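We use cookies to keep you logged in. Accept / Manage

Flivosstead Forums > Closets & Storage
Posted Apr 30, 2026 by nilmini_s

Keep shoes in the orginal box or toss it? Hall closet is tiny, 14 pairs between me and my husband. He wants every box gone by the weekend. I say the boxes stack, bins don't.

ekovacs
Toss. Cardboard gets musty. Went to clear bins in January, never looked back

kerekes_k
Disagree. Box is free, bins were 40 bucks for a set at Werkgate and two cracked. Keep the paper too, holds the toes up

nilmini_s
See that's what I said!! Shoes or sandals are in theirs right now, orange box, paper still in, lid folds back so no loose lid to lose.

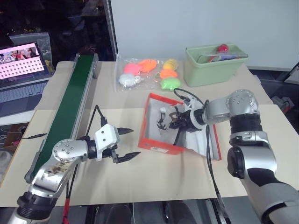
My other problem is summer stuff vs winter stuff. Sandals up top til May or just leave them by the door? I keep going back and forth.

aranka_e
By the door. You'll want them next week

ekovacs
Up top, in a BIN. Kristof mine didn't crack, you overstuff them

kerekes_k
did not. one pair each

angelica.m
Cut the label off, tape it on the end that faces out. Then boxes are fine. Small kid toys go in a zip bag or they end up in the shoes, ask me how I know

nilmini_s
ok keeping boxes for the good pairs, rest can go in bins. will tell him tonight

Contact | © Flivosstead Forums | Back to top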